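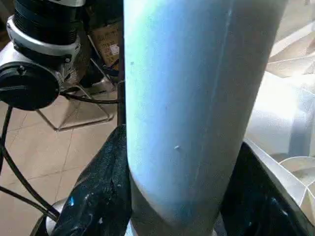 4.2. Los cilindros lisos y el problema de nombrarlos

De todo el inventario, los cilindros son lo que más quebraderos de cabeza me dio, y eso que al principio los tenía por la parte fácil. Una taza tiene asa, unas tijeras tienen ojos y una silla tiene patas. Un cilindro liso, en cambio, puede ser un montón de cosas, y cuando le pedí a la gente que lo nombrara sin tocarlo descubrí que mi ficha de registro (la que presento en la sección 3, con su casilla única de «nombre del objeto») se quedaba cortísima.

El caso que me hizo cambiar la ficha es el de la Figura 3. Es una pieza grande, de un azul claro liso y algo brillante, y yo la había apuntado en el cuaderno como «cilindro azul», tan tranquila. Después la enseñé en las entrevistas de Urnach y me salieron termos, botes, tubos y hasta un jarrón. No hay una respuesta buena escondida al final de este apartado: en el análisis la pieza figura como «cilindro liso, sin nombre acordado», y así se queda. Me interesaba mucho más lo que decía la gente mientras dudaba.

Y lo primero que decía casi siempre era el color. Aquí tuve mi segunda sorpresa, porque yo daba el color por resuelto. Pero el azul de esa superficie tira a blanquecino, casi a menta, por el lado izquierdo, que es donde le da la luz, y se va agrisando hacia la derecha y hacia abajo. Hubo quien me habló de «verde agua» con toda la seguridad del mundo y quien me discutió que aquello era gris. Vasilică Matei, que hizo conmigo la primera ronda de codificación, había propuesto usar una carta de colores cerrada y elegir el tono más cercano. Lo probamos con una parte del material y lo dejamos: en los objetos curvos y con algo de brillo, cada codificador elegía una zona distinta de la misma superficie y luego la defendía a capa y espada. Acabamos anotando dos tonos por objeto, el de la parte iluminada y el de la parte en sombra, más la palabra exacta que usara la persona entrevistada. Da más trabajo, sí, pero las discusiones bajaron muchísimo.

La costura fue otra historia. En la Figura 3 hay una línea vertical muy fina, un poco más clara que el resto, que recorre el tercio derecho de la pieza. Yo no la vi hasta la segunda revisión (me da algo de vergüenza ponerlo en un artículo, pero ahí queda). Orysia Hnatiuk, en cambio, se fijó en ella enseguida, y su comentario al margen fue de una sola palabra: «unión». A partir de ahí repasamos las fichas de los 79 objetos buscando líneas parecidas y añadimos un campo nuevo, «marcas de la superficie», donde caben costuras, rebabas, rayas y motas. Conviene decir qué significa ese campo y qué no significa. Que haya una línea visible no nos autoriza a decir cómo se fabricó el objeto, ni de qué está hecho. En el primer borrador se nos coló un «plástico moldeado» que hubo que tachar: nadie del equipo había comprobado el material, lo habíamos deducido del brillo y del color, que es justo la clase de salto que este trabajo pretende estudiar en los demás.

Lo de las motas merece un párrafo, aunque sea corto. La misma pieza tiene una manchita blanca en la mitad inferior y un puntito oscuro, muy tenue, más arriba y a la izquierda. ¿Suciedad, desgaste, un defecto de la superficie? Ni idea. Nghĩa Cao defendía dejarlas fuera por irrelevantes. Yo quise conservarlas, y por una razón bastante terrenal: varias personas las usaban para hablar del objeto. «El de la motita» funcionaba mejor como nombre que cualquiera de los que yo había previsto, sobre todo cuando en la conversación aparecían otros cilindros claros. Es un mecanismo que ya conocíamos por las cocinas de Cirner, donde las tapas se distinguían por una muesca o por una quemadura y jamás por el tamaño, que era lo que yo preguntaba.

Queda la forma. Llamo «cilindro» a todo objeto cuyo cuerpo principal tenga los lados rectos y la sección redonda, y lo mantengo aunque el cuerpo se estreche en un extremo, como le pasa ligeramente al de la figura cerca de la parte baja. Aquí la definición rechina un poco, lo reconozco. Si el estrechamiento es leve, la gente lo pasa por alto y dice «tubo»; si es marcado, dice «botella» o «frasco», y ya con eso le ha asignado un uso. El umbral entre una cosa y la otra no lo tengo. Intenté fijarlo con una tarea de ordenación – 12 siluetas en tarjetas, de la más recta a la más estrechada – y los resultados fueron tan desiguales que no me atrevo a dar una cifra. Las tarjetas están disponibles para quien quiera repetirla con más paciencia que yo.

También cambió bastante la respuesta según cuánto se viera del objeto. En la Figura 3 el cuerpo azul llega hasta arriba del todo y no se ve dónde termina, así que no hay manera de saber si lleva tapa, boca o borde. Pensé que eso bloquearía a las personas entrevistadas y fue al revés: hablaron más. Rellenaban la parte que faltaba con lo que tenían en casa y, de paso, me contaban dónde lo guardaban, quién lo usaba y por qué no lo habían tirado todavía (¡una señora me tuvo 50 minutos con un bote de galletas heredado!). Con los objetos que se veían enteros, la entrevista avanzaba más deprisa y daba menos de sí. Melaniia Pavliuk lo ha explicado en nuestras reuniones como un efecto de la pregunta, que en esos casos sonaba a adivinanza y animaba a arriesgar. Puede ser. Las entrevistas de Valcárcel, que hice con un guion algo distinto, no me permiten descartarlo, y por eso las analizo aparte en la sección 5.

Un último apunte sobre las fichas, que me han pedido en las dos presentaciones del proyecto. La versión que usamos desde enero tiene 3 casillas donde antes había una: cómo llama al objeto quien lo guarda, cómo lo llama quien lo ve por primera vez, y qué hemos escrito nosotras antes de preguntar a nadie. La tercera la rellenamos a mano y no se corrige después. En la del cilindro de la Figura 3 sigue poniendo «cilindro azul», con mi letra, y al lado Henrike Hagedorn añadió a lápiz «claro», que transcribo aquí porque así consta en el archivo.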